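Home Explore Notifications Lists Profile More

Thread: the house rules we use for two-armed table work in simulation, and how we came by them. Long one, so put the kettle on.

1/ I promised Tineke Goossens I'd write these up properly after our chat in November, and then of course I didn't, so here they are at last. They're for anyone setting up kitchen-table tasks in a simulator and hoping the results will mean something to the people down the corridor.
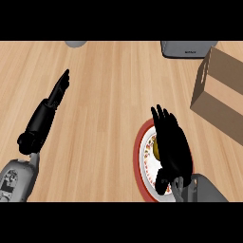
2/ We're a small group at Suscombe and we share our task files with the lovely people at Rirnham. For a long while we each thought we were running the same tests. We weren't! Their idea of "start position" and ours were a good hand's width apart, and it took us an embarrassing number of emails to spot it.

3/ So, rule one. Write down the start pose for both arms, including the one that isn't going to do anything. People always forget the idle arm. If it begins somewhere different each time, you've changed the task, even if the other hand does all the work.

4/ Rule two is my favourite and the one I get teased for. An idle hand stays on its own side of the table until the task calls for it. Toon Koster calls this "elbows in", which is what his gran used to say at Sunday lunch, and it has stuck so firmly that it's now the heading in the document.

5/ Rule three: say what counts as success before you run anything. "Picks up the fruit" is a wish. How high? For how long? Does it still count if the plate gets dragged along with it? We say the plate may shift a little but has to stay flat on the table, and we put the allowance in the task file where everyone can argue with it.

6/ Rule four: keep the clutter. It's so tempting to tidy away everything the robot doesn't need, and your scores will look wonderful (ours did, for one glorious week). Real tables have boxes and appliances on them. If you must remove something, log it and give the version a new number.

7/ Rule five, fixed seeds for comparing, fresh seeds for claiming. We compare changes on the same 134 layouts every time, then anything we want to say out loud gets run on 1,000 new ones. Hilde Boersma wouldn't sign off my last report until I'd done the second part, and she was quite right, though I grumbled about it all afternoon.

8/ Rule six: failed runs are kept, all of them, with a short note in plain words. "Hand closed too early" is plenty. I read through 458 of these notes over the winter with a great deal of tea, and I learned more from them than from any of the charts.

9/ And please, please write "simulated" next to every number, in the table as well as the caption. Numbers get copied into slides and the captions don't travel with them. Roos Meijer found one of ours in somebody's talk with no label at all, and we had to send a rather sheepish note round.

Still to settle: whether a dropped item that lands back on the plate gets a second go. Rirnham say yes, I say no, Toon changes his mind depending on who's buying lunch. If your group has a written rule for this I'd dearly love to read it, so do send it over, even if it's only a scruffy draft.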